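Lellora Sorting Cell: Purchase and Budget Data Card

Version of 15 February 2019

About this file set

This folder keeps the planning data for the second Lellora sorting cell. It contains the price list, the order plan and a small set of pictures from the cell we have now. It is written for the people who must approve the money, and also for any group that wants to copy the cell and needs to know what to order first.

The currency is US dollars in all files. Sales tax is not included. Shipping is included only where the supplier gave it to us in writing.

Files

prices.csv: one row for each item, with supplier, unit price, quantity and lead time
orders.csv: what was ordered, what was received, what is still open
quotes/: the quotes as we received them
notes.txt: remarks which did not fit in a column

Columns in prices.csv

item: short name, lower case
supplier: Prultico, De Luca, Derard or local
unit_price: without tax
qty: for one cell
lead_weeks: as the supplier promised, so please read it with care
class: A (cell can not run without it), B (needed in the first month), C (can wait)

Containers

Containers are class B in our list, and in the first budget we gave them almost no attention. This was a mistake. The price of one bin is small, but a change of bin means that the positions must be taught again, and these hours are paid from the same budget. Before you order a full set, buy one of each type and put them side by side on the table. Check the wall angle, the thickness of the lip and how much the surface shines under your lamps. A glossy white wall gives strong highlights, and our vision software had more trouble with it than with a matte one. For the second cell we ask for matte only.
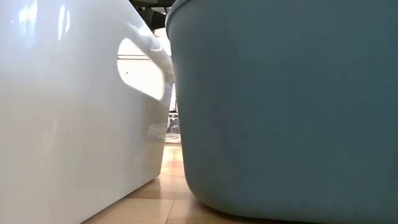

Arms and table

The two arms and their grippers are the largest part of the budget. Prultico made the quote for the arms, De Luca for the frame and the mounting plates. We ask to keep this division, although one single supplier would be easier for the accounting. The Prultico offer for the complete table was $1,272 higher and the delivery was four weeks later.

The table top is wood with a black metal frame on it. It was bought locally. A metal top is possible, but then the price of the table changes and the row in prices.csv is not valid any more.

Cables must be in the plan from the start. In the first order we forgot the longer ones, and we paid for a second shipment. Please count also the desk with the monitor, which must stand close to the table, and leave enough floor between them for the wiring.

Test goods are a separate row. We use toothbrushes in their clear wrapping, mixed in color, and they go into bins at the back and trays at the front. Wrapped goods are more difficult to grip than bare ones, so the number of spare fingertips in the list is higher than the supplier recommends. We plan 16 for the first year. 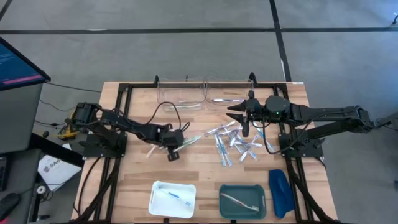 Order plan

1. Arms and grippers, as soon as the budget is approved. The lead time is the longest here.
2. Frame and mounting plates from De Luca.
3. Table top, only after the frame drawing is confirmed.
4. Cables, power supplies and the computer desk.
5. Sample bins and trays from Derard, then the full set.
6. Test goods and spare fingertips.

Reserve

We ask for a reserve of more than $1,000 for things not in the list. In the first cell the reserve was used for tape, fittings, a second monitor cable and the shipment mentioned above.

Known problems with the data

Prices from Derard are from January and were not confirmed again. Two rows in orders.csv have no receipt date. The hours for teaching are an estimate by our own team and were not measured. The row for the desk is a catalog price.

Use

The list may be copied inside the company. For use outside, please remove the quotes/ folder first.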